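Visit report: Barance refurbishment and parts recovery hall, Colombo

Posted in Site visits

The Barance hall sits behind the container yard on the east side of Colombo, and visitors are taken in through the goods entrance. I went in December as part of a small party from the trade list. We were given overshoes, a wrist strap each and a printed floor plan, and the walk started at 9:40 a.m. after a short safety talk. Photography was allowed everywhere except the data erasure cage.

The hall handles business desktops, workstations and rack servers coming off lease. Incoming units are weighed, given a barcode and sorted by chassis family. The month before our visit the hall took in 3,970 units. Laptops go to a different building and were not part of the tour.

Intake

Pallets are broken down on roller tables. An operator scans the service label, checks the lid for dents, and opens the case far enough to confirm that memory, drives and processor match the lease record. Mismatches are common. Many machines arrive with the memory already removed by the previous holder, and a fair number with the drives pulled under the holder's own security policy. These go to the parts line directly, on the grounds that a bare chassis costs more to rebuild than it brings in.

Lighting at intake is good. Noise is moderate, mostly from the air line used for dust removal, which is run at low pressure with the fans blocked so they do not spin. The extraction hood above the blowing station is a Skukex unit with a washable prefilter. I asked about filter life and was told it depends on the season and on whether the load comes from offices or workshops.

Parts line

The parts line takes up the middle third of the hall. Benches are slotted aluminum profile throughout, so any holder or stop can be moved along the groove and clamped without drilling. Each bench has a fixture plate laid out for the parts that come out of one chassis type: pockets for processors, slotted blocks for cards, and a cup holder that keeps a drive upright in its caddy. The layout is changed when the chassis family changes. I was told a changeover takes one person less than half a shift, most of it spent checking that the pockets are at the right height.

Bare boards stay in the case until the socket has been inspected. The rule here is that a board is never handled with the socket open unless it is still screwed to its tray. The inspection is done with a loupe under raking light, looking for bent contacts and for compound that has crept past the retention frame.

Bench fixture with processor and drive in their holders, then a Dell workstation board with the socket and memory slots empty.
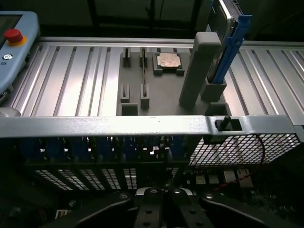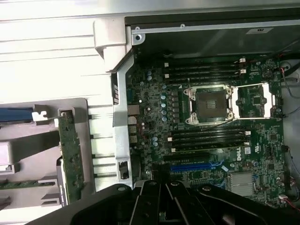 Processors are wiped with solvent on a lint-free pad, with the strokes going one way only, and are then read for part number and stepping. The reading is manual at present. Worn markings are the main cause of delay, and a part that cannot be read goes into a test board to be identified electrically. After that it goes into a tray with the corner mark at the upper left. Trays are sealed in batches of 40.

Memory is sorted by capacity and speed, then by whether it is registered. Mixed lots are tested at the slowest rated speed first. The test racks run overnight and the failures are pulled at the start of the morning shift. The hall does not repair memory. Failed modules go to the smelter with the other high-grade board scrap.

Drives are a separate stream. The caddy is kept with the drive until erasure is complete, so the caddy label can be used as a second check on the serial number. Caddies are then washed, dried and binned by type. Demand for used caddies is apparently better than demand for the drives themselves. Buyers who have a chassis with blank fillers will pay for the real part.

Test and rebuild

Rebuilt workstations get new thermal compound, a new coin cell and a firmware update before burn-in. The burn-in rack has 100 positions, arranged in four bays with separate breakers. Power is monitored per bay and not per position, which seemed to me a weak point. If one supply draws high, the operator has to walk the bay with a clamp meter. A change is planned.

Packing uses molded pulp inserts from Gallent. We were shown a drop test on one boxed tower, three drops on the corners and one on the flat. The box was opened afterward and the side panel latch still worked. I would have liked to see the same test with a heavy cooler fitted.

Remarks

Labeling is consistent between intake and test, with the same barcode carried on every tray and caddy. Tool control is less consistent. Two benches had shadow boards for the drivers and the others kept them loose in a drawer. Static control was correct at every bench I looked at, with the mats tied to a common ground bar, and the log at the door showed 529 strap tests for the month.

There was no time for the cable room or the battery store. The site accepts group visits in the morning only, and closed shoes are required. Parking at the goods entrance is limited, so use the lower lot and walk up past the weighbridge. Bring a jacket, as the test area is kept colder than the rest of the hall.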